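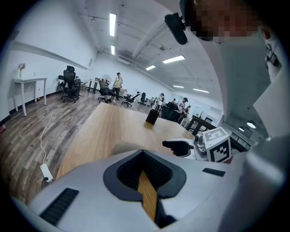 Nabila Lau asked whether the Prestov shop would still take a kettle with a furred-up element, and whether she had to descale it before bringing it in. Yes to the first, no to the second. The other things we get asked most are answered on this page.

What does Stustus do?
We mend small household goods and lend out hand tools. We have two shops, one in Prestov and one in Sarkska. You can use either, whichever one you joined at.

Do I have to be a member?
For repairs, no. For borrowing tools, yes. Membership runs for a year from the day you sign up and covers everyone at the same address.

What can I bring for repair?
Lamps, toasters, kettles, radios, irons, sewing machines, clocks, small wooden furniture, bags and clothes with broken zips. If you can carry it in by yourself we will normally look at it.

What won't you take?
Microwaves, anything that runs on gas, petrol mowers, fridges and televisions. We also turn away electric blankets, even new ones.

How many things can I bring at once?
Two per visit. If you have a box of lamps from a house clearance, ring first and ask for Perrine Cordier at Sarkska, who can book a longer slot.

What does it cost?
There is a charge of 5 pounds to open and test an item. Parts are extra and are charged at what we paid for them. We ring you before ordering any part. If we can't mend it you still pay the 5 pounds.

How long will it take?
Simple jobs such as a fuse, a plug or a flex are done while you wait. Anything that needs a part takes up to three weeks. Sewing machines go in their own queue and it is longer in the autumn.

My item was ready but I missed the call. What now?
We keep finished repairs for two months. After that they may be sold on the shelf by the door. Please tell us if your phone number changes.

Can I mend it myself with your tools?
Yes, if you are a member and it isn't a mains item. Bench space at Prestov is free to members after 2 pm. Sarkska has no bench space for visitors.

How long can I keep a borrowed tool?
A week. You can renew it by phone if no one else has asked for it. Wallpaper strippers and floor sanders can't be renewed.

What if I break a tool?
Tell us when you bring it back. Worn blades and snapped drill bits are expected. For anything else we will talk about the cost of mending it.

Do you take old tools?
Hand tools, yes, rusty or not. Power tools only if they still have their guards.

Are you closed at all?
Both shops shut for two weeks in July. Anything due back in that time can be returned when we reopen at no charge.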